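Workshop notebook, Cledudix bindery and paper repair room
18 December 2024

Purpose of entry: to record the results of the paste trial begun in November and to set the working practice for the Clistirow ledgers.

The trial compared wheat starch paste with a mixture of starch paste and methyl cellulose. Test strips were cut from spare endpapers of the same period as the ledgers. Each strip was joined with a lap of 4 mm, pressed between blotters and left under weight for 24 hours. In all, 153 strips were prepared. Strips from the first batch that had been cut across the grain were set aside and are not included in the results.

Starch paste alone gave the stronger join on the heavier stock. On the thin ruled leaves it caused cockling along the lap, and several strips remained stiff after pressing. The mixture dried flatter. It also allowed more time to position the tissue, which matters on leaves where the ruling has to line up. Two joins made with the mixture lifted at one corner when flexed by hand. Both came from the same jar, and the jar has been discarded.

It is therefore proposed that the mixture be used for all tears in the ruled leaves, and that starch paste be kept for the spine linings and hinges. Paste is to be made fresh, strained twice and labeled with the date. The Dridov tissue is to be torn against a wet line and is not to be cut.

The first ledger has been collated. It runs to 1051 leaves, including the index. The last gathering is out of order and was evidently resewn at some point with a thicker thread. The Ó Néill accounts follow directly after the index, and the original foliation should be kept in pencil at the upper right corner.
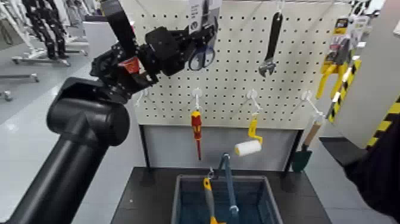

Sewing supports on the first ledger are sound except at the tail, where the tape has worn through. A new length of linen tape will be laid in beside the old one, and the old tape will be left in place. The boards can be reused. The leather at the joints is powdery and should be consolidated before any lifting is attempted.

Outstanding: pH reading on the blue ink in the second ledger; blotter stock to be reordered; humidity in the drying cupboard to be checked again before the next pressing.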